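Search the forum Search Advanced

Orange cotton bleeding onto whites - fixative or just rinse more?
Reading time: 3 min

nermin_g
I have a batch of orange cotton cloths that still lose color after four washes at home. Water is 133 ppm hardness, machine set to cold, standard liquid detergent. The rinse water is pale orange every time. Is a fixative worth buying, or do I keep rinsing until it runs clear?

ryerturk
Depends on the dye. If it is a direct dye, rinsing will not end. The dye is held weakly and some comes off in every wash. A cationic fixative slows that down. If it is a fiber reactive dye, what you see is unfixed dye that was never washed out at the mill, and hot water will remove it.

nermin_g
No idea which. The label says "100% cotton, wash separately" and nothing else.

T_Yuksel
Test it. Cut a small piece, put it in a jar with plain hot water and a scrap of white cotton, and leave it an hour. Change the water and repeat 3 times. If the color drops off sharply with each change, it is probably loose reactive dye. If each jar looks the same, assume direct.

radka.z
I would skip the jar and go straight to fixative. I treated 300 g of red napkins with Prolteo fixative and they stopped bleeding.

ryerturk
I disagree with using it blind. Fixative over a heavy load of loose dye locks some of that dye on the surface, and it then rubs off dry onto anything it touches. Wash out first, fix second.

radka.z
Mine do not rub off. I checked with a white handkerchief.

ryerturk
Dry or damp? Damp rubbing is the harder test.

radka.z
Dry. I can do damp on Sunday.

jaruwan_t
Vinegar and salt will come up sooner or later, so to save time: neither fixes dye on finished cotton. Salt is used in the dye bath, before fixing.

nermin_g
Jar test done. First jar strong orange, second much lighter, third nearly clear. White scrap has a faint tint. I will run two hot washes and skip the fixative for now.

T_Yuksel
Good. Dry them out of direct sun - some oranges fade faster than they bleed.

Contact | © Herkska Textile Forum | Back to top

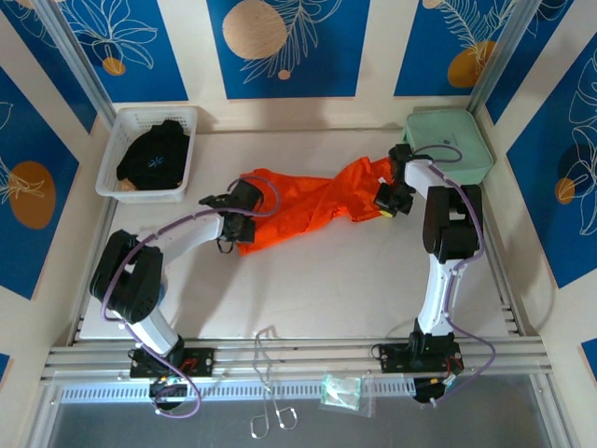

Orange cloth, twisted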